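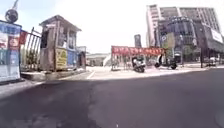
Wednesday, 6:40 a.m.

Third attempt at the rye. Starter fed at 10 last night with Prusitz dark flour and water at equal weight, left on the shelf over the stove. It had risen to the tape by morning and had started to dip in the middle. Smell sharp, a little like green apple. The February kitchen is cold enough that I moved the jar to the oven with the light on for the last hour.

The previous two loaves had the same fault: a dense band along the bottom crust, with a gap under the top. Terence Mottram read my notes and thinks the dough was too wet and went in too late. I had blamed the flour. His method uses the Vukadinović table, which sets water by the age of the flour and not by the brand. My bag was milled in the fall, so the table gives a lower figure than the one I had been using.

3 likes · 0 comments

Noon. Mixed by hand in the Datmont bowl. Salt went in last. The dough held the mark of a wet spoon, which the first two never did. Into the tin, top smoothed, cloth over.

Drove across town for a new probe thermometer while it proofed. The old one reads four degrees low in boiling water, so every core temperature I have written down in this book is suspect.
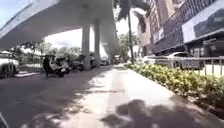

Vol. 4, p. 96

The shop had only the Firkar model, with the short cable. It will reach the middle of the tin if the meter sits on the oven door handle. Checked it in boiling water when I got home and it agreed with the kettle to within a degree.

2:15 p.m. Pinholes on the surface, dough level with the rim. Baked hot to set the crust, then turned down for the remainder. Pulled it when the core reached 96. By the old thermometer I would have stopped at 92 on the display and called it early, so the earlier loaves may have been baked correctly and mixed badly. Terence would enjoy that.

Wrapped in linen on the rack. Rye should not be cut the same day — the crumb is still setting and drags on the knife. I will section it tomorrow evening and measure the bottom band against the other two.

Starter back in the fridge. Flour is low. Order the small bag.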